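Tables and Blocks: The Lambert Room in September

Print this page
E-mail this page

By Tane Trevaskis
Posted in September 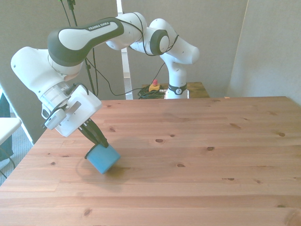 The Lambert Room reopened in September after a summer of furniture work. The old tables had been in use since the building was a sewing school, and most of them had been painted so many times that the drawers no longer closed. We replaced two of them with pine and kept the rest for storage upstairs.

The notes below go with the gallery and cover what is new in the room.

The table
Light-brown pine, laid in long planks, with the knots left in. There was some talk of a painted top. People who tried both preferred to see the grain, and a plain top is easier to sand when it gets marked.

The finish
Okthorpe clear oil, two coats. Please don't use spray cleaner on it. A damp cloth and then a dry one will do.

The foam blocks
The light-blue cubes are foam and weigh almost nothing. They came from Jellow as part of a mixed order of 300 pieces. They are quiet when they fall, and the people in the office below have thanked us for that.

Storing the blocks
Blocks go back in the Cleltasance cabinet at the end of the day, on the second shelf. Foam keeps a dent if something heavy is left on it, so nothing else goes on that shelf.

The old tables
Four of these are still available to anyone who can collect them. They are solid but heavy, and the stairs have a tight turn at the bottom. Bring a second person.

The floor
Not finished. The boards by the door were sanded in August and the remainder will be done over the winter break. Until then, lift chairs when you move them.

Opening hours
The room is open until 7 in the evening. The side entrance is locked at 6:30, so use the front door after that.

More pictures will be added once the shelves are up. If you have older ones of the room, especially from before the windows were changed, the office would like to borrow them for scanning.

Contact the Lambert Room | Copyright Lambert Room | Back to top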